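How to Sort, Check and Fold a Pile of Red Shirts (Without Turning Everything Else Pink)

Posted in Laundry Basics

Every August, right before the season starts up again, I end up with a mountain of red shirts. My two boys both play for teams that wear red, my husband has his old softball shirts that he will not part with, and I have a soft red pullover of my own that I live in once the evenings cool down. If you have a house like mine, you already know that red is a color that needs its own plan. I have ruined a very nice set of pillowcases learning this, and I would love to save yours.

What follows is the way I do it now. It takes me most of a Friday evening if I let the pile get out of hand, and a lot less if I keep up with it. Put some music on, pour yourself something cold, and let's get going.

What you'll need

A clear, flat surface, bigger than you think
A padded or felt-type cover for it, if you have one
A bowl of cool water and an old white washcloth
Mild detergent (I use the Dretix liquid, but whatever you have is fine)
A mesh bag for anything with a printed design
A pen and a scrap of paper

Step 1: Pull out everything red

Go through the hampers, the gym bags, the back seat of the car and that chair in the bedroom. You want all of it in one place before you start, even the pieces you think are clean. I make one heap on the floor and then bring things up to the table a couple at a time — if I dump the whole lot on the table I lose track of what I've looked at and what I haven't.

While you're at it, turn out the pockets. Unzip anything with a zipper, check it, and zip it back up.

Step 2: Test for bleeding

Wet a corner of the white washcloth and press it against an inside seam for a slow count of 8. If pink comes off on the cloth, that shirt gets washed alone until it stops. If the cloth stays white, it can go in with the other reds. Please do this with new shirts especially. The ones we ordered from Baltside a couple of years back bled through four washes, and I still like them very much, but my goodness.

Shirts with white trim deserve a second test. Press the cloth right on the red next to the stripe. That is where you'll notice trouble first, and a white stripe that has gone pink is hard to bring back.

Step 3: Find the care label and read it

I know, I know. But it really is the most useful minute you'll spend. On most shirts the label is at the back of the neck or down in a side seam near the hem, and on some you have to open the whole thing out before you find it. Spread the shirt flat, follow the stitching with your fingers, and when you come to the label, smooth the fabric around it so you can hold it up to the light.

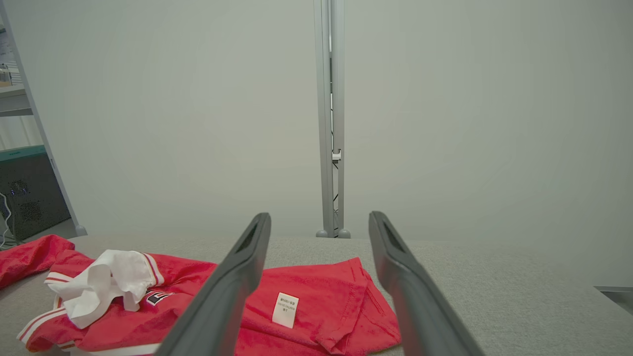
Red pieces on the table, with the little white care label in the middle.

The print on these is tiny, so I keep a pair of drugstore reading glasses in the laundry room. What you're looking for is the water temperature, whether it can go in the dryer, and whether it says to wash with like colors. Jot it down next to a word or two about the shirt ("fuzzy one," "striped one") and you won't have to hunt for that label again next time.

My neighbor Theda Brinkmann snips a bit of colored thread through the label of anything that can't be tumble dried, and I have started doing the same. It works beautifully!

Step 4: Sort into three small piles

Soft or fuzzy fabrics go in one pile, turned inside out so they don't pill. Anything with a printed logo goes in the second, also inside out, and into the mesh bag. The third is for the bleeders from Step 2, and they wait their turn.

White pieces do not belong in any of these. It is so easy for a sock or a cloth to get scooped up along with a shirt, so give each pile a good shake before it goes to the machine.

Step 5: Wash, dry and fold

Cold water, gentle cycle, and don't stuff the drum. I take the logo shirts out while they're damp and hang them, and the soft ones I dry flat on a towel.

For folding, lay the shirt face down, smooth out the hem, bring each side in toward the middle with the sleeve folded back on itself, and then fold up from the bottom in thirds. If the hem won't lie straight, open it back up and start over — it only takes a moment and the stack will sit so much better in the drawer.

Next time I'll go through what I do with grass stains on white trim, so if you have a trick of your own, leave it in the comments.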